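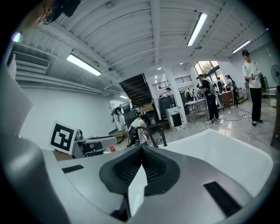

Figure 4. View from the camera on the hand-held gripper, with the finger pad in the lower center and a marker card on a stand at left.

4.2 Comparing the two camera mounts

The wide view in Figure 4 is the reason we got so interested in camera placement in the first place. With a fisheye lens on the gripper body, the finger pad and a large part of the workshop share one picture, so a single stream has to serve both the grasp and the tracking of the hand through the room. We wanted to know how much of that view is useful, and how much of it simply costs pixels at the place where the fingers meet the object.

We compared two mounts on the same hand-held gripper, the Husska. The low mount puts the lens close to the housing, so the body of the tool fills much of the lower half of the picture, as in Figure 4. The high mount lifts the lens on a short bracket and tips it toward the fingertips. Both used the same lens, the same exposure settings and the same recording software, Ernalent, which also logged finger opening. Swapping mounts takes a few minutes with a hex key, and the calibration was repeated after each swap.

Four operators each worked through four tasks with both mounts: picking up a soft pouch, turning a jar lid, hanging a mug on a hook and sliding a tray onto a shelf. Half started with the low mount and half with the high one. After removing runs with dropped pictures or a loose cable we had 2,221 demonstrations. We held out 264 of these for testing and kept the split identical for every result in this section.

Tracking was where the low mount really shone! Ceilings turn out to be wonderful things to track against. Corrugation, beams, ducts and long light fixtures give the tracker plenty of straight edges and corners, and they stay put while people walk about below. The low mount looks upward for much of a typical reach, and it lost its position far less often than the high mount did, above all in the tray task, where the high mount could end up staring at a plain shelf from close range. The marker card gives a common origin at the start of a run. We did not require it to stay in view after that, and the results would be less interesting if we had.

The bright fixtures do have a price. When one of the tubes fell near the middle of the view, the exposure dropped and the dark inner surface of the finger pad lost most of its texture. Fixing the exposure by hand before each session helped a good deal, and we would now do this for any room with exposed tubes. Reflections on the smooth white parts of the housing were a smaller problem. They move as the tool turns, and the tracker sometimes took them for fixed points. A static mask over the gripper body removed nearly all of these false matches - the mask was drawn once for each mount and never touched again.

For the grasp itself the order was reversed. Policies trained on the high-mount data did better on the jar lid and the mug, which both depend on seeing a narrow gap close to the fingertips. On the pouch we found no clear difference. We ran all of the policies on the Wainwright arm with the matching mount fitted, using the Hondeck controller at its default gains, so the arm and its control loop should favor neither side.

We also tried training on both sets together, expecting the two viewpoints to confuse the policy. They did not, and this was the most exciting result of the comparison for us. The mixed policy came close to the better single-mount policy on every task, provided that the mount was given to it as an extra input. Without that input it often closed the fingers too early on the mug. We do not yet know if the same would hold for a third mount, or for a lens with a narrower field.

Operators preferred the low mount, mainly for its balance. The bracket on the high mount puts weight above the wrist, and that becomes tiring over a long session of lid turning. A lighter bracket is being made, and we plan to repeat the jar lid and mug tasks with it before changing anything else on the tool.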